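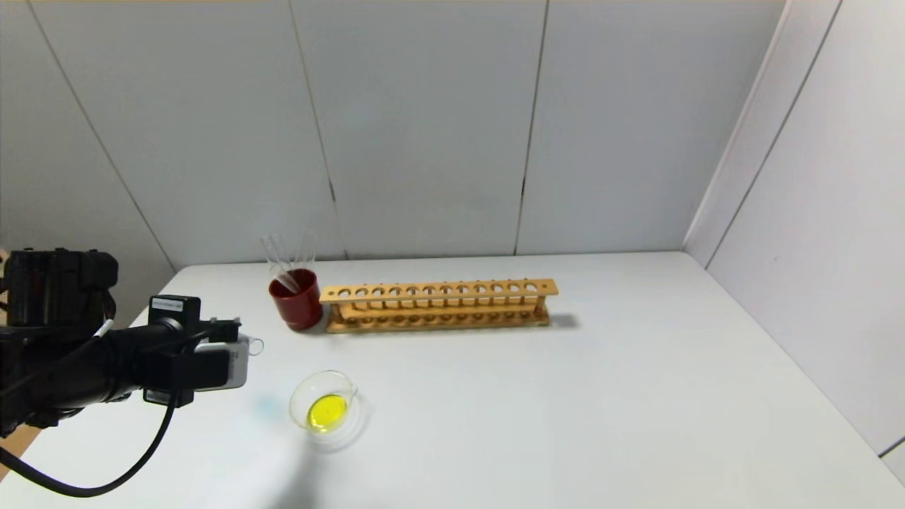
Hi Soudabeh,

You asked for something short on where the Dindville teaching lab has got to, and I've tried, but you know me - it'll run a little over a page. Most of it is good news!

First, the glassware. The order came in from Clarico in two deliveries. The first one was complete and the second had a box of test tubes in the wrong diameter, too fat for the racks by a hair. Nawal called them and they took the box back without any fuss, and the replacements arrived before the end of the month. So we now have all 60 of the tubes we put in the budget, plus the small beakers with spouts, and everything is washed and put away.

The wooden racks are the thing everyone comments on. I know there was some back and forth about whether we should go with plastic (Mohcine was firmly on the plastic side), and I'm so glad we stuck with wood. Twelve holes in a row, a base with a matching row of dips for the bottoms of the tubes to sit in, and they're heavy enough that a twelve-year-old's elbow doesn't send one across the table. Mohcine has come around, more or less. He still wants them oiled every term and I've told him he can do it himself.

Clean tubes live standing up in a cup until somebody needs them, and then they go into the rack one at a time. That was Lahcen Filali's idea and I wasn't sure about it - it looked like a good way to chip the rims - but we've lost only 2 tubes so far and both of those went in the sink. The kids like it too. Filling the rack has become the way we start every session, and it settles a group down faster than anything I used to say to them.

The tables are done. White tops all the way through, which I was nervous about because of stains, but it makes such a difference when you're trying to judge a color change or spot a bit of broken glass. The copper sulfate has been wiped off several times now and left nothing behind. Iodine is another story, so we're using trays for that.

On money: of the 2,000 set aside for small equipment, what's left is enough for the second set of racks and a decent drying stand. I'd like to hold off on the stand until we've seen the Niro one that Lahcen Hajji keeps talking about, since the cheap one we borrowed tips over if you load one side first. I'll send the receipts separately, all in one file this time, I promise.

What's not done is the shelving along the back wall. Fahmy came out to measure and then went quiet on us, and I've been leaving messages. If I don't hear by early December I'd like your okay to go to someone else. For now the beakers are in a cupboard by the door, and that's fine for one class but a nuisance when two are changing over.

Two things I need from you: a yes or no on the second set of racks, and the form for the spring sessions, which I seem to have lost. Come by and see the room any afternoon after three if you can, we're usually washing up.

Best,
Lahcen Hajji's long-suffering lab coordinator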